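Ganari two-arm kit, kitchen package: worth it over building your own?

Forum: Home and Lab Manipulation > Kits and Services

kocsis_z
We've had the Ganari kit for 10 weeks now. It comes as two arms, wrist cameras, a head camera and the Premero software with a one-year plan. I paid for the kitchen package on top, which adds door and drawer routines and two remote tuning sessions. Posting notes because I couldn't find any when I was buying.

Assembly took an afternoon. The printed manual is for an older cable set, so use the PDF. Calibration has to be redone if you move the base at all.

The wrist cameras are the weak part. They're fine in daylight. Close to dark appliances in a dim room you get very little to work with.

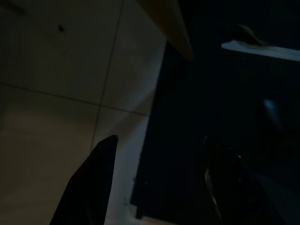

I've raised the exposure in Premero and it helps some, but then anything white blows out and the pose estimate drifts. Support told me to add a lamp. I'd like to see a better sensor at this price.

The door routine on the compact fridge is decent. Out of 69 logged tries on the lower door, the failures were mostly the finger slipping off the seam.

m_kurek
What did the kitchen package cost you? The site only says to ask for a quote.

kocsis_z
759 on top of the base kit. The tuning sessions are included in that.

tomaszewski.s
I think that's too much for what you get. The door routine is a scripted approach with a force limit. I wrote the same thing for my Curutis arms in a weekend. And if the camera is bad in low light, the routine will be bad in low light too. Tuning won't fix that.

sfabbri
Disagree with Szymon. He writes this stuff for a living. We don't have anyone who does, and the first tuning session got us from nothing to a working drawer pull in one morning. I'd pay it again.

Agree on the wrist cameras though. We do the approach from the head camera and only switch to the wrist for the last bit. With a stainless front and a black cooktop beside it, the head view is much easier to work from.

kocsis_z
Same here after the second session. Left arm at the seam of the lower door, right arm up in front of it, head camera doing most of the work.

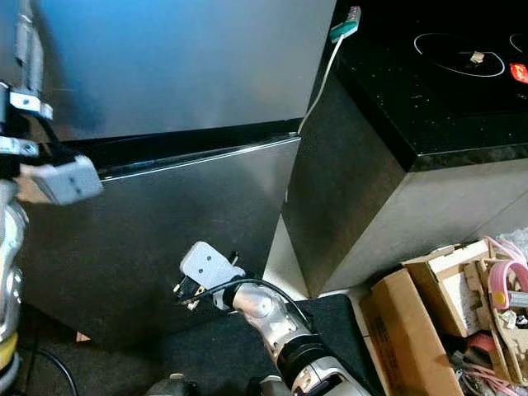
Settings people asked me for

Approach speed: 10 percent. The default is too fast for a small fridge.
Finger pads: stock.
Force limit: one step under default.
Camera priority: head first, wrist off until contact.

m_kurek
Thanks. Does "wrist off until contact" survive an update? Mine went back to auto in February.

kocsis_z
No. Export the profile first.

tomaszewski.s
So the paid package works once you turn off the cameras you paid for. I'd still tell people to buy the base kit and skip the rest.

solomiia_zh
Has anyone tried the Szewczyk pads on these? The stock ones feel slick to me on metal doors.

sfabbri
They fit, but you need longer screws. I haven't run them long enough to say more.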